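The ferryman who counted to 1,000

August 4, 2024

When I was nine my school library had a fat green book of stories with the spine taped up, and I borrowed it so often that the librarian stopped stamping the card. Most of what was in it has left me. One story hasn't, and since May I have been trying to write it down the way I remember it.

It is called The Ferryman of Skerkville, or something near that. A young man takes over the ferry at Skerkville, which crosses a wide river to a country called Skusosia. He is a good rower but he is frightened of deep water. The old ferryman tells him that if he counts his strokes out loud and never loses count, the river can't take him. It is 1,000 strokes to the other side. So he counts, and he becomes the best ferryman the town has had. People cross with him in fog and at night because he never seems worried.

Then one day a small child in the boat keeps asking him questions, and he answers them, and when they bump against the far bank he realizes he stopped counting long ago.

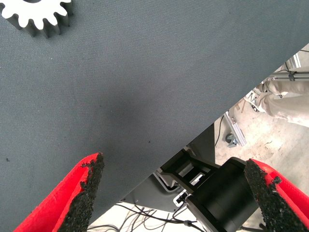 Red fingers with black grip pads, and the dark grey tabletop behind.

I was sure for years that the story ended there. It's where I would have ended it. But when I told it to my sister she said no, there was more. He rows home alone that evening and he can't do it. He has to go back to the bank twice. The next morning he starts counting again, and he counts for the rest of his life, and the last line is him teaching the numbers to the next one.

I didn't believe her. I went looking for the book and couldn't find it under any title I could think of. The school had cleared out its old stock long before. A used book shop, Dobos Books, had a box of the same sort of anthology and let me go through the lot on the floor. There was a story about a miller and one about a goose, and both of them I knew straight away, but no ferryman.

What I've been chewing on is how different those two endings are. In mine, the counting was a trick that got him started, and once he sees he has crossed without it, he's free. In my sister's, the counting is just how he does the job. He knows it has no power over the river and does it anyway.

At nine I would have hated her ending. I think I may have heard it and thrown it out. I was a nervous kid and I wanted to be told it would stop. I had my own version of the counting, which was touching both gateposts on the way into school, and I was waiting for the day I'd forget to do it.

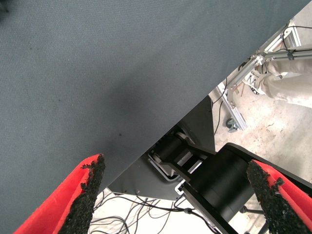
I did forget, eventually, some time in high school. I don't remember the day. There was no child in the boat. I had moved on to other habits by then, and I have a few now. I read the first paragraph of anything I have to present out loud in the car beforehand. I carry the same pen. If I left the pen at home I would still manage, and I would be a bit worse at it.

So I've come around to her ending, or at least I think it's truer to how people get by. I read a draft of it at the Zendotside open evening last month, where anyone can put their name down for ten minutes. I did it with the old ferryman's lesson at the start and the new boy's lesson at the end, in the same words. A man at the back told me afterward that he knew the story too, and in his version the ferryman drowns. Now there are three endings going around, and I would pay good money to see the page. 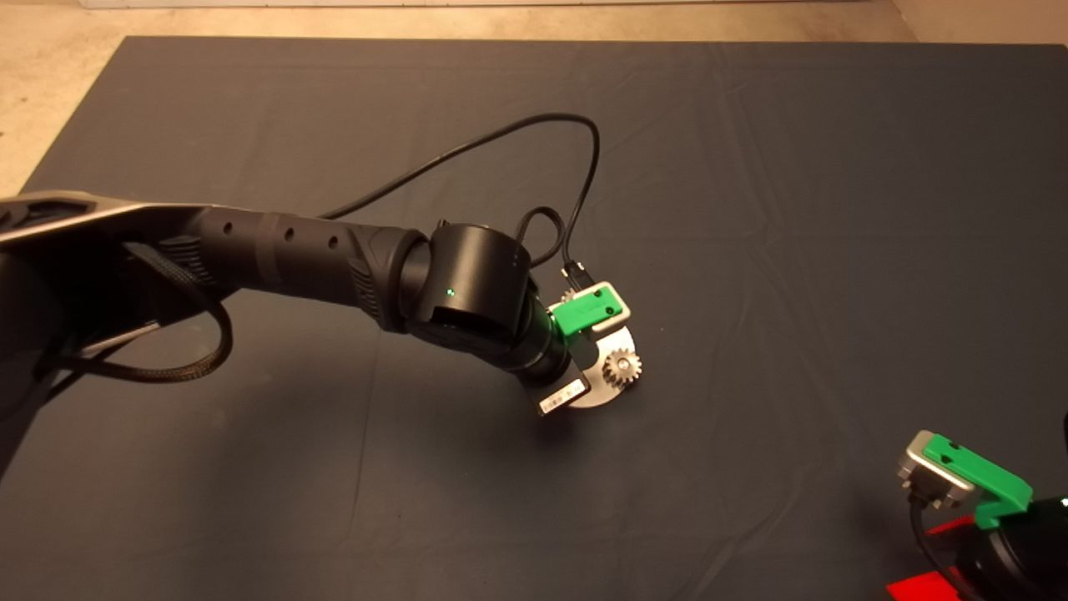

Black arm reaching out over the dark grey cloth.

A few practical notes for anyone else trying to rebuild a story from memory. Write down what you remember before you ask your family, because once you've heard their version you can't get yours back clean. Don't fix the gaps on the first go. I left a blank line where I couldn't remember what the child in the boat was asking, and two weeks later one of the questions came to me while I was doing the dishes. She wanted to know if fish get tired.

The draft is a bit under five pages at the moment. The middle is too slow and I still haven't settled what colour the boat is. I'd say green, but I suspect that's the cover of the book.

If you had the same anthology at your school, please leave a comment with the title, or even the publisher. Taped spine, very thick, with a drawing at the start of every story. My sister says the drawings were only in some of them.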